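Grorkik 2 review: the first grasp planner I've kept installed

7 February 2026

I have been running Grorkik 2 on our two-arm cell since December, and I like it enough that I've stopped keeping the old planner as a fallback. It's a grasp and motion planner for cloth, made by Prullby, and it sits between your perception node and whatever controller you already have. We feed it from Garrido, our own segmentation stack, and it took an afternoon to get the two talking.

The big idea is that it plans on regions and borders instead of trying to build a full mesh of the garment. You hand it a mask, a depth map and a list of edges you trust, and it comes back with ranked grasp pairs, one for each arm. For a jacket that has landed inside out and bunched up, this is so much saner than fitting a template! Our old setup would stare at a heap like that and time out.
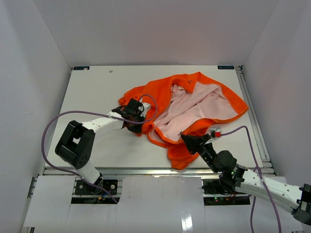
Speed is good too. A two-arm plan comes back in 300 ms on our machine, and replanning after a failed pinch is quicker because it keeps the parts of the region map that didn't change. The replanner is also polite about the other arm — it holds the last safe pose and waits, where our previous planner liked to send both elbows home every time one grasp was rejected.

The log viewer deserves a paragraph of its own. You can scrub through a run and see the score of every candidate grasp, with the reason it was dropped written in plain words ("too close to other arm", "layer count unclear"). I found a bad hand-eye calibration in my first week just from reading those. 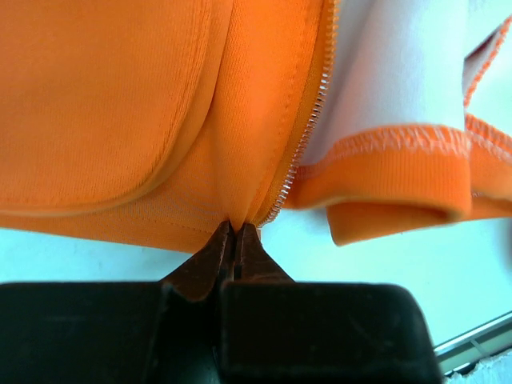 Close-range refinement is the feature I'd pay for on its own. Once the fingers are near the cloth, the planner switches to the wrist camera and starts looking for landmarks you can name in the config: seams, ribbing, hems, fasteners. Zippers are my favorite. A row of small silvery teeth against orange knit is about as clear a line as you'll get on a soft garment, and with a pinch made at the bottom of that line the planner has a direction to work from as well as a point. I ran a batch of zip-up pieces with the landmark step off, then on, and clean first grasps went from 47 to 56 percent. Still plenty of room, but I'll take it.

Now the grumbles. The config files are long and the error messages for a missing field are useless. Pale lining under bright lights still confuses the layer estimate, so keep your exposure locked. And the Prasthorpe driver only exposes gripper force as open, soft and firm — I want a number there, please.

Install notes: use the packaged build, and set the table plane before you touch anything else.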